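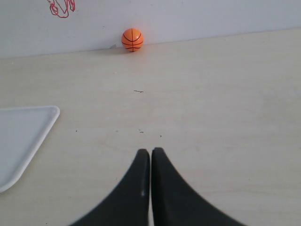
Play assistants wanted for after-school club in Murkstead

Reter After School is looking for two play assistants to join our team in Murkstead from January. The work is part time and in term time only. It can suit a student, a parent whose children are already at school, or a person who wishes to return to work after a break.

About the club

We opened in Murkstead four years ago, after our first club in Brolidthorpe became full. Today 41 children are registered with us, aged from four to eleven, but they do not all come on the same day. On most afternoons we have fewer, and in December the number is always lower because of school concerts.

The children arrive on foot from the two primary schools nearby. They have a snack, and after it they can choose what to do: ball games, drawing, building, reading, or simply sitting with a friend. We do not give homework lessons, but if a child wants to finish a page of sums we will sit beside him or her and help.

What you will do

You will collect a group of children at the school gate together with a senior colleague and walk with them to the club. You will prepare the snack, which is usually fruit, bread and something warm in winter. You will play. We ask this seriously, as some adults prefer to stand near the wall and watch, and the children notice it very quickly.

At the end of the day you will help to tidy the rooms, write a few lines in the day book and speak with parents at the door. Parents like to hear one small thing about the afternoon, for example who their child played with or what they ate. 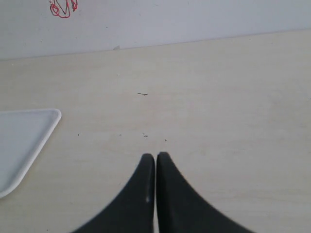

Hours and pay

The hours are from 2.45 pm to 6 pm, with 12 hours each week for one post and a little more for the other. Please tell us which one you prefer. You will be paid every month, also for the 60 minutes of team meeting which we hold on the first week of each month. Pay depends on your experience and we will discuss it openly at the interview. Paid holiday is added according to the law.

Who we are looking for

You should be 18 or older and able to speak clear English. It does not need to be perfect English. Several of us learned it as adults, and the children have been very patient teachers. A childcare certificate is welcome but we do not demand it. If you have no first aid training, we will send you on the course at Sampaio Training and pay for it.

All new staff must pass the usual background check before they begin. We also ask for two references, and one of them should know you from work or study.

How to apply

Please write us a letter of one page, or an email of the same length, and tell us why you want to work with children of this age. Add your telephone number and the days when you are free. A long CV is not necessary.

Applications must reach us by noon on 20 November. Interviews will be held at the club in the mornings, and we will ask you to visit for one afternoon before you decide. We pay for this visit also.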